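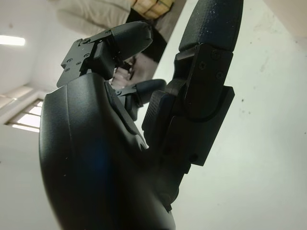
A few pale specks of dust on matte black plastic.

Dust, and How I Finally Made Some Peace With It
By Impi Saarela
Aug 24, 2020

When we moved into the little house on Drusow Lane I was so pleased with the big south windows that it took me a whole week to notice what all that lovely sun was doing, which was showing me every bit of dust we owned! So I have had plenty of practice, and several of you wrote in July asking how I keep up with it, and I'm afraid the answer is mostly old T-shirts.

Start high

My mother did it this way and so do I. Curtain rods, door tops, the top of the refrigerator (brace yourself), then shelves, then tables, and the floor at the very end. I used to vacuum first and then wonder why the rug looked gray again by supper.

Cloths

I cut worn cotton T-shirts into squares and keep them in a shoebox under the sink. Rinse one in warm water and wring it out until you can't get another drop, and then wring it once more. For bookshelves and lamps that's all you need. Wash them without fabric softener, please, or they'll just slide the dust from one end of the shelf to the other.

Black and dark plastic

Oh, the television stand. Paper towels can leave fine scratches on dark plastic, and the shiny kind is the worst for it. Use a soft dry cloth first, hardly pressing, and then a barely damp one if there are fingerprints. On a matte finish I skip the polish altogether. I tried some once on the radio and had greasy-looking patches until Christmas.

Seams, vents and fiddly corners

A clean makeup brush or a soft paintbrush does a beautiful job here. Hold the vacuum hose an inch or two away with one hand and flick the dust toward it with the other. Unplug anything electric before you start, and let it cool down if it has been running.

Lampshades

A lint roller! Pleated ones need the paintbrush again, top to bottom, one pleat at a time, with something good on the radio.

My glass and tile spray

Mix 200 ml of water with 3 tablespoons of white vinegar in a clean spray bottle and put a label on it. Keep it off marble and other natural stone, and spray the cloth, never the screen or the cabinet.

How often

I do the living room every 7 days or so in summer and let the guest room go for far longer than I'd like my sister to know. The ceiling fan gets an old pillowcase slipped over each blade and pulled back slowly, so the fluff stays inside. Shake it out in the yard, and do check which way the wind is blowing before you do.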